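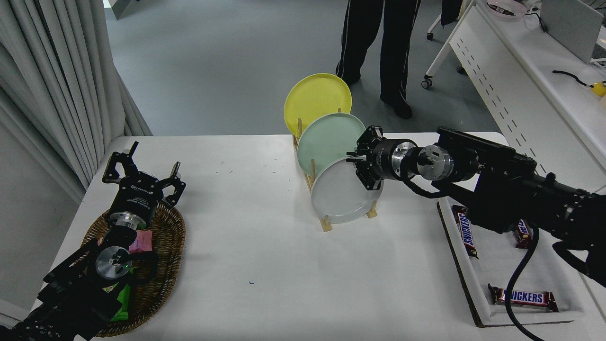
Yellow, mint and gray plates in the wooden rack, with the snack basket and the Snickers tray on either side.

I held out against a wooden dish rack for years. I had a wire one, it rusted, I bought another wire one, and that rusted too! Then my neighbor Sylvie Dufour gave me her old dowel rack when she moved, and I've been fussing over how to use it ever since.

First thing I learned: stagger your plates. If you push them all in tight, the middle one stays damp and you end up reaching for a towel anyway. I leave a gap between each one, lean them all the same way, and put the ones I use most at the front (gray for me, every single breakfast). Mixed colors are a help too — I can tell my kids "grab the yellow one" and they know which I mean.

Wood does need a little looking after. Every couple of months I wipe the rack down with plain white vinegar and water, let it dry overnight, then rub in food-grade mineral oil with an old sock. Two thin coats beat one thick one, which just goes sticky. If the base rails start to look dark, stand the whole thing on its side by a window for an afternoon. And please don't soak it. I did that once in March and a dowel popped right out. Wood glue and 14 hours under a stack of cookbooks fixed it.

Now, snacks. I used to keep them in a deep bin and the stuff at the bottom got forgotten until it was crumbs. These days the little packages go in an oval wicker basket, and chocolate bars get a shallow tray of their own, laid flat in a single layer. You can see at a glance when you're running low, and bars don't get squashed under everything else. Keep the tray well away from the stove, obviously, and out of the sun.

For crumbs in the wicker, take it outside, turn it over and smack the bottom. A dry paintbrush gets whatever is stuck in the weave. I've tried the vacuum and it pulled a strand loose, so I'm sticking with the brush.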